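Consumer Claims, session 2: what "natural" sells

Ouellet's survey says 85 percent of shoppers trust the word "natural" on a label. Trust it to mean what? The form never asked. Treat the number with care.
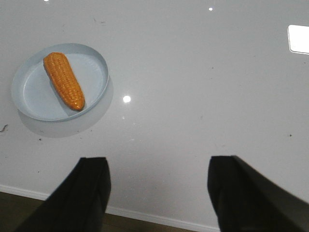

Toy corn cob on a blue plate.

Color does much of the selling too — or so the packaging trade keeps telling us. Shehu found almost no effect once price was shown. Her sample was 91 people in one town, so don't lean on that either.

For May: bring one label and mark every word you can't check.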